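**2018/01/18　Plidport地区だより**

# Plultholm会館の売店、飲み物と菓子の棚を1階ロビーに移設

Plidport地区のPlultholm会館で、売店の飲み物と菓子の棚が2階の廊下から1階ロビーの受付横に移された。売店を運営するMornon商会が木曜日に発表したもので、同日午後から新しい場所で販売が始まっている。営業時間はこれまでどおり、会館の開館時間に合わせて午前9時から午後8時まで。休館日は売店も休みとなる。

会館には卓球室、音楽練習室、集会室があり、登録している利用団体は57にのぼる。売店はそのうち卓球や合唱の団体の利用が多く、2階の廊下に置かれていた従来の棚には、練習の切れ目の時間に列ができていた。廊下は集会室への通路も兼ねているため、列が延びると部屋の出入りがしにくくなるという声が、昨年5月の利用者アンケートに複数寄せられていた。

Mornon商会で売店を担当するハンユ・ヤオ氏（Hanyu Yao）によると、移設先としては音楽練習室の前と自転車置き場側の出入口も検討したが、前者は通路の幅が足りず、後者は冬場に外気が入るため見送った。受付横であれば係員の目が届き、入館した人も帰る人も必ず前を通る。昨年1年間に売店で売れた商品は3,761点で、そのうち半分以上が飲み物だったという。

新しい売り場では、黒い金網の棚を使う。以前の木の棚は奥行きがあり、後ろに入れた商品が見えなくなりやすかった。在庫を確かめるたびに手前の商品をいったん全部出さなければならず、補充に時間がかかっていた。金網の棚は横や上からも中の様子が分かり、ほこりもたまりにくい。拭き掃除は週に1回、開館前に行う。
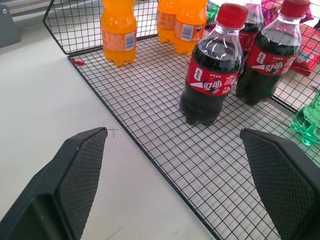
下の段には重いボトル類を置くことになった。以前は目の高さにボトル、足元に菓子を並べていたが、菓子の袋が靴や鞄に当たってつぶれることがあり、上下を入れ替えた形だ。炭酸飲料は種類ごとにまとめ、同じ色のものが隣り合うようにする。補充の担当が替わっても並びが変わらないよう、棚の配置を書いた紙を受付の引き出しに入れてあるという。

商品の仕入れ先は、これまでと同じく地区内の問屋Xiaである。配達は週2回で、会館の裏口で受け取り、台車でロビーまで運ぶ。2階まで階段で箱を上げる作業がなくなったため、受け取りから陳列までの時間が短くなる見込みだ。Xiaの配送担当、デミン・ルオ氏（Deming Luo）は「箱を持って階段を上がるのが一番きつかった。1階なら配達の順番も組みやすい」と話している。配達の曜日は今のところ変えない予定だが、卓球大会など大きな行事がある週は追加の便を出すことも相談している。

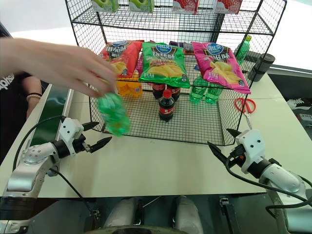
品ぞろえについては、アンケートで要望の多かったものを中心に見直した。炭酸が苦手な人や小さな子ども連れの利用者から、果物の飲み物を置いてほしいという意見があったためだ。上の段には青りんごの絵が入った緑と白の紙パックと、いちごのような果物の絵が付いた赤い紙パックが並ぶ。中の段はポテトチップスの場所で、赤、緑、濃いピンクの袋が前に立てかけてある。味の違いは袋の色で見分けられるので、値札は棚の段ごとにまとめて付けることにした。

価格の据え置きも決まった。飲み物、菓子とも移設前と同じ値段で、支払いは現金のほか、会館の窓口で扱っている2,000円の共通回数券が使える。回数券はコピー機や音楽練習室の使用料にも充てられるもので、すでに買ってある券もそのまま有効だ。釣り銭の用意には限りがあるため、高額紙幣での支払いは受付に申し出てほしいとしている。

冷えた飲み物を置いてほしいという要望もあったが、今回は見送られた。ロビーの受付横にはコンセントが1か所しかなく、受付の機器で使っているためである。会館側は来年度に予定しているロビーの照明工事に合わせてコンセントを増やせないか検討しており、冷蔵ケースを置くかどうかはその結果を見て決める。ヤオ氏は「夏までに間に合うかどうかはまだ分からない」としたうえで、暑い時期だけ保冷箱を出す案もあると説明した。

ロビーには棚の移設に合わせて、壁際に長椅子が1台追加された。飲食ができるのはロビーのこの一角と2階の休憩コーナーで、卓球室と音楽練習室への食べ物の持ち込みはこれまでどおり認められない。ふたの閉まるボトルに限り、水分補給のための持ち込みができる。紙パックは倒れるとこぼれるため、飲み終えてから部屋に入るよう求めている。

空き容器の回収箱も2階から1階に移った。ボトルはふたとラベルを外し、中を空にしてから入れる。外したふたは専用の小箱へ、ラベルは燃えるごみへ分ける。紙パックはつぶして別の箱に入れる。回収箱の位置はロビーの出入口の左側で、菓子の空き袋用のごみ箱もその隣にある。2階の休憩コーナーには回収箱を残さないので、飲み終えた容器は1階まで持って下りる必要がある。

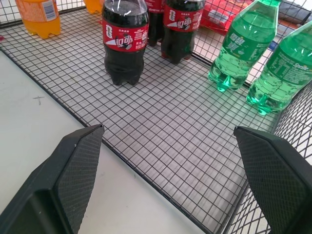 *金網に並ぶコーラ、オレンジの炭酸、スプライトのボトル。*

これまで棚のあった2階の廊下には、利用団体の掲示板が移される。掲示板は現在、階段の踊り場にあり、立ち止まって読む人と上り下りする人がぶつかりやすいと指摘されていた。掲示できるのは登録団体の会員募集や発表会の案内で、1団体につき1枚まで。掲示期間は45日とし、期限を過ぎたものは受付で預かる。貼り替えの作業は今月中に終える。

以前の木の棚は、音楽練習室の譜面台や延長コードをしまう棚として会館内で使い続ける。背板の一部が傷んでいるため、修理を済ませてから練習室に入れる。

売店で扱ってほしい商品の希望は、受付に置いた用紙で受け付けている。用紙は月末にまとめてMornon商会に渡され、仕入れが可能なものから順に入れ替える。棚の広さは変わらないため、新しい商品を入れる場合は売れ行きの少ないものと交換になる。商品の破損や期限についての連絡も、売店ではなく会館の受付が窓口となる。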